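February 19, 2025

Oh, what a good day! I've got pen in hand at last and tea beside me and I'm going to get it all down before I fall asleep in the chair.

Started with the spare room, which I've been promising myself since November. Every time I shut that door I told myself it was fine in there, and every time I opened it there was another bag I didn't remember putting down. So this morning I put the radio on loud, tied my hair up and went at it. Under the window first, then the wardrobe floor, then the dreaded gap behind the door where things go to retire. Found my good scissors! Found the other grey sock! Found a birthday card for Tươi that I wrote and never posted, with a fiver still in it, so that's going in the mail tomorrow with an apology on the back.

The thing I most wanted to sort was the bottles. I am hopeless with bottles. I have a few mouthfuls, put one down, and open another one somewhere else in the house. They were in coat pockets, on the windowsill, down the side of the bed (two of those), in the beach bag, in the other beach bag. I started lining them up on the kitchen bench and ran out of bench, so the last few came back to the bed with me, onto the flower blanket. I do love that blanket. Mum thought the mustard was a bit much when I brought it home, and I've never once agreed with her. On a grey morning it's the most cheerful thing in the house, and the sage stripes go so nicely with the pale pink duvet that I pretend I planned it.

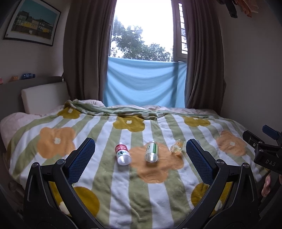
Three of the stragglers on the flower blanket, red label, green stripe and the little orange one.

Keisha rang when I was up to my elbows and I put her on speaker and made her keep me company. She's decided to take the job at Lopes after all! She starts in three weeks and she's already fretting about shoes. I said wear the brown ones, she said the brown ones squeak, and then we were off on shoes for half an hour while I peeled labels in the sink. Some come away in one lovely sheet and some just go to fluff. I got better at it as I went - warm water, a bit of patience and a thumbnail.

Gilmar came by after lunch with his crates. He's collecting for the Grarkthorpe trip and the kids are trying to get to 2000 bottles by the end of term, and as of this week they're at 180 short. Well! I was able to help with that. He laughed out loud when he saw the kitchen. We packed them standing up at first and then he worked out that you fit loads more in if you lay them down head to tail, so we tipped the lot out and did it again, and it made a racket like hail on a tin roof. He took 90 from me in the end. Ninety! I'm half proud and half mortified, and I've promised to use the steel bottle from now on. It's already by the front door with my keys.

Once he'd gone I vacuumed, and moved the bedside table to the other side, and moved it back. Then I gave the blanket a good shake out the back and stood there for a bit like a woman in a washing powder ad. The light was gorgeous. The neighbour's jacaranda has dropped half its leaves over our side again but I couldn't find it in me to be cross.

Fraser's staying from tomorrow night and he'll have a proper room for once, with a floor in it. I've cleared him 6 coat hangers and a whole drawer. Last time he slept with his feet against the ironing board and never said a word, bless him.

Dinner was eggs on toast because I'd used up all my cooking energy on the wardrobe. Marcelino texted to say the Gillum market is back on this weekend and do I want a lift, and yes I do, I want a lamp for in there, something small in a warm colour. Must measure the bedside table before I go. Must also find the tape measure, which I definitely saw this morning and put somewhere sensible.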